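Search this site Type and press Enter

A day at the Vernberg wool mill

I had been meaning to visit the mill at Vernberg ever since my aunt gave me one of their blankets, the blue one that has followed me through three apartments, and when I saw they were holding an open day on 12th March I bought my train ticket that same evening. It was a gray, drizzly morning and the walk up from the station took longer than the map promised, but there was coffee waiting in the old counting house, and cardamom buns too (I had two, and I would have had a third if the line had been shorter).

Our guide was Tuva Dalen, who runs the dye room and has worked at the mill for 22 years. She started us in the sorting loft, where the fleeces come in from farms along the Lunde valley. She let us push our hands deep into the bales, and my fingers were soft and smelled of sheep for the rest of the day. I didn't mind one bit!

Then down the stairs to the carding machines, which are every bit as loud as you'd hope. We were handed earplugs and Tuva switched to pointing, with a lot of cheerful eyebrow work. The wool goes in as lumpy handfuls and comes off the last roller as a veil so thin you could read a newspaper through it. I could have stood there until closing.

The dye room was my favorite, though. They keep a book of every shade the mill has ever mixed, 1,129 of them, each with a snip of yarn tied beside the recipe. Some of the early pages are in a brown, spidery handwriting that even Tuva has trouble with. She showed us a mossy green called Fovel, after the lake, and told us it took her a whole winter to get it to match the old sample.
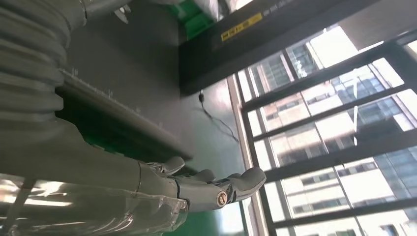

After the dye room we had lunch, a thick pea soup with rye bread, at long tables next to the weaving shed. I sat with a retired couple who had come for the looms and knew far more than I did about warps and tension — they very kindly drew me a diagram on a napkin, which I still have. The shed itself has 12 looms, and on the day we visited they were weaving scarves in a pretty herringbone.

The shop is small and gets crowded after lunch, so go early if you want seconds, which are kept in baskets by the door. I came home with a pair of socks and two skeins of the green. Tours start up again in April, in groups of 10, and you do need to book ahead. Wear shoes you can climb stairs in.

Related posts
Two rainy days in Lunde
The Dridusano glass workshop, revisited
What to pack for a spring train trip
Walking the lake path at Fovel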